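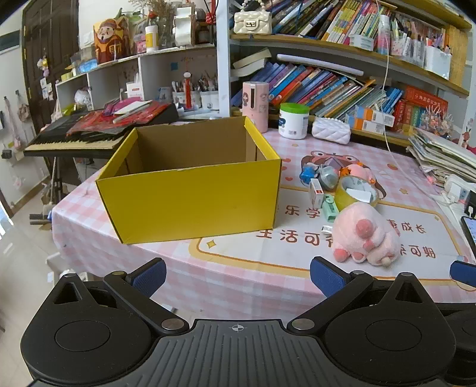

Section 4: Setting up your table and doing a first pick

By now you should have the Hesenetti gripper bolted together and both fingers moving. I built mine at home in Trerkthorpe over the winter, and the kitchen table has been the test bench ever since December, so these steps assume you've got a table and a bit of clutter and not much else.

1. Lay a cloth on the table and tape it down underneath. A patterned one is fine, checks are lovely in fact, and mine with all the big printed characters gives the tracking plenty to hang on to. Plain white gave me no end of trouble.

2. Put an open box in the middle, straight in front of you. Mine's a bright yellow cardboard one with no lid. Anything you can get both fingers into without scraping the sides will do.

3. Scatter a few things to the right of the box. Mix soft and hard! A plush toy, a stapler and a roll of packing tape make a good starting set, and you can add smaller bits once you're feeling brave.

Note: leave the shelves and the rest of the room as they are. I spent a whole evening tidying the first time and the results were no better for it.

4. Check the finger pads. The dark blue textured side faces inwards on both fingers. Squeeze the handle slowly until the pads touch. If one arrives first, loosen the screw at that arm's pivot by a quarter turn, nudge it and tighten up again.

Caution: keep your other hand clear of the arms while you do this. The Stavport springs are stronger than they look, and I've had the blood blister to prove it.

5. Hold the gripper level over the front edge of the table and start a recording (section 3 has the button presses). Keep still for 2 seconds before you move off.

6. Pick up the soft toy first. Go in slowly, close until it stops squashing, lift, carry it over the box and let go. Then back to where you began, and another pause.

7. Do the same with the tape and then the stapler. Grip the tape across its outside, never by the core, or it'll swing about like mad.

Note: a full set for the Tsang software is 300 picks. Don't try it in one go. I do a batch after tea and stop when my wrist starts moaning (I'm up to 3,617 now, goodness knows how).

8. Stop the recording and copy the files across before you switch off. If a file won't open, go back to step 5 and check the card is pushed fully home.

Last updated April 6, 2020. Calibration is in section 5.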